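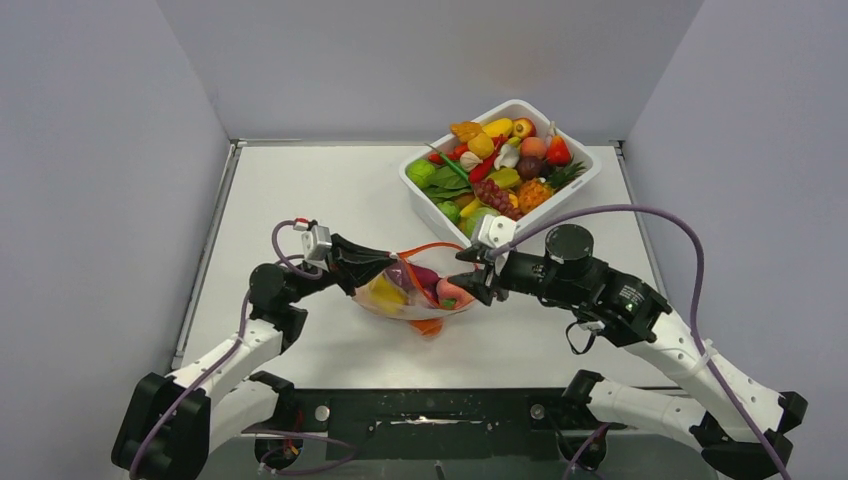

One customer wrote in January that the tray was the part they had ordered for, and that the play food came second. The order records support this to a degree. The Prallow Produce Set is sold as a complete kit, but the tray and the bag are reordered as separate lines more often than any of the food. The page has been revised to treat all three in the same detail.

Prallow Produce Set, tray and bag included

The set consists of 40 plastic play fruits and vegetables, one white Gadar tray and one see-through produce bag. It is intended for play shops, play kitchens, sorting work and speech or vocabulary sessions. No batteries, magnets or hook-and-loop joints are used. None of the pieces is designed to be cut apart and rejoined. Buyers looking for cutting food should see the Pliltari range, which is a different product with a different hand feel and does not mix well with this one.

Food pieces

The assortment is fixed and is packed the same way for every order. It includes:

- pineapple with spiky green crown
- grapes, in a cluster
- lemon
- apple, red and yellow
- strawberry
- plum, dark purple
- garlic bulb, white
- mushroom, white
- chili pepper, red
- chili pepper, green, long
- bell pepper, yellow
- leafy greens, in a bunch

The full list is on the packing slip. Single pieces can be reordered by the name printed there. Please use the printed name, as "green fruit" has reached us on an order form more than once and cannot be picked from.

Pieces are hollow and light for their size. Scale between pieces is approximate. The garlic and the mushroom are small, the pineapple is one of the larger items, and the strawberry is larger in relation to the apple than it would be at a real market. The sizes were chosen for handling. A piece that a child can pick up with one hand and set down without it rolling off was preferred over one that matched life size.

Round pieces do roll. The apple and the lemon have no flat base. If the set is used on a bare tabletop without the tray, expect to pick these up from the floor.

Color is molded or applied depending on the piece. Applied color is found mainly on the two-tone fruit and will wear first at the high points. This is treated as normal wear and is not covered under replacement.

Tray

The tray is supplied by Gadar and is white, rectangular and made of plastic, with high sides and rounded corners. It takes the whole assortment in a heap. It does not take the whole assortment in a single layer, and a lid will not close over a full load, so none is supplied.

Rated load is 3,000 grams, evenly spread. The complete food assortment is well below that figure. The rating is given for customers who use the tray for other things, such as modeling clay, wooden blocks or water.

The inside corners have no seams or ribs and wipe out easily. The outside base is smooth, and on a polished table the tray will slide if pushed from one end. A damp cloth or a sheet of shelf liner underneath stops this. Rubber feet were tried on an early batch and left marks on white tabletops, so they were dropped.

Trays nest when empty. A stack of 6 stands without leaning on a level shelf. Higher stacks are possible but the upper trays tend to bind and have to be twisted apart.

Bag

The bag is see-through so that the contents can be named or checked without opening it. It is flexible and has no frame, so the opening changes shape with every piece that goes in and does not stay round. For the activity this is useful. The child has to hold the rim with one hand and load with the other, or ask a second child to hold it.

The bag holds part of the assortment only. Long pieces go in upright, against the side, with round pieces dropped in after them. Loading the round pieces first leaves no room for anything long and is the usual cause of complaints that the bag is too small.

Replacement bags are sold in packs of 20. They are a consumable item. Stretching at the rim is the most common form of wear, followed by punctures from the pineapple crown. To avoid the second, load the pineapple last with the crown up.
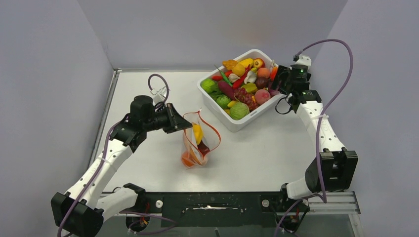

Using the set: tray to bag

The basic activity is a transfer from the tray to the bag and back. The tray goes at the rear of the table, the bag in front of it and to one side, with the mouth open. One person calls an item and the other finds it in the heap and bags it. For a first session, call by color. For later sessions, call by name, then by group (things that grow underground, things with a peel, things that are eaten raw).

Variations reported by customers:

1. Shopping list. A short written or drawn list is placed beside the tray. The bag is checked against the list through the side before it is emptied.
2. Blind find. The child looks away and finds a named piece by touch. The grapes, the pineapple and the leafy greens are the easy ones. The lemon is harder.
3. Two bags. Fruit in one, vegetables in the other. Decide in advance where the bell pepper goes and write it down, or the session becomes a discussion of the bell pepper.
4. Return to stock. The bag is emptied into the tray piece by piece, each one named as it goes in.

The tray should be heaped, with the pieces mixed. Laid out in rows, the assortment is faster to search and the activity ends early.

Cleaning

Wipe the food pieces with a cloth and warm soapy water, then dry. Do not soak. Hollow pieces have a small molding vent and will take in water if held under. If this happens, squeeze the piece with the vent facing down and leave it on a towel overnight in the same position.

The tray may go in the top rack of a dishwasher. The food and the bag may not.

Alcohol wipes are acceptable on the tray. On the two-tone fruit they speed up the color wear described earlier.

Storage

Store the food in the tray, uncovered or under a cloth, away from direct sun. Yellow pieces fade sooner than the others in a window position. Store bags flat. A bag that has been left full for a long period keeps the shape of whatever was in it.

Ordering

The set ships in a plain carton. Orders for schools and clinics are filled through Horobets, which holds stock of the set, the tray and the bag packs. Single food pieces are sent directly by Prallow and travel separately, so an order that includes both will arrive in two parcels. Please wait for the second before reporting a shortage.

Returns are accepted on unopened sets. Opened bag packs cannot be returned. A tray with a crack on arrival will be replaced on receipt of a photograph showing the crack and the carton.

Not included: shop counter, scale, till, price cards. The Pliltari price cards fit the Gadar tray - they clip over the long side - but they name some foods that are not in this assortment.

Page last revised 10 February 2024.

Comments

Ordered two of these for adjoining rooms. The trays are good. We ended up tipping both lots of food into one tray for storage and it was too much, things kept sliding off the top. Fine when we split them again.

The garlic is the favorite here, no idea why. Is it possible to order only garlic?

Reply from Prallow: Yes. Use the single piece form and enter "garlic bulb, white" as printed on the slip. Postage is the same for one piece as for several, so you may want to add the mushroom or whatever else has gone missing.

Tip about loading the long ones first is correct, I had been doing it the other way for months and blaming the bag.

Color has come off the apple on one side after a year of daily use. I see that this is listed as normal wear. It would be nice if a spare apple came in the box. Everything else still looks the way it did when we got it, including the grapes, which I expected to go first.

Does the tray fit a standard play kitchen shelf? I could not find outside measurements on the page.

Reply from Prallow: There is no standard shelf size across makers. The outside measurements are on the Gadar drawing, which Horobets can send with a quote. Measure the shelf opening at the front lip as well as the back.

Used ours for speech work and the see-through bag is the useful part. I can see what has been picked without interrupting. Would buy the bags in a smaller pack if there was one, 20 is a lot for one therapist.

We use cookies to remember your basket and your region. By continuing to browse you accept their use. You can change your cookie settings at any time.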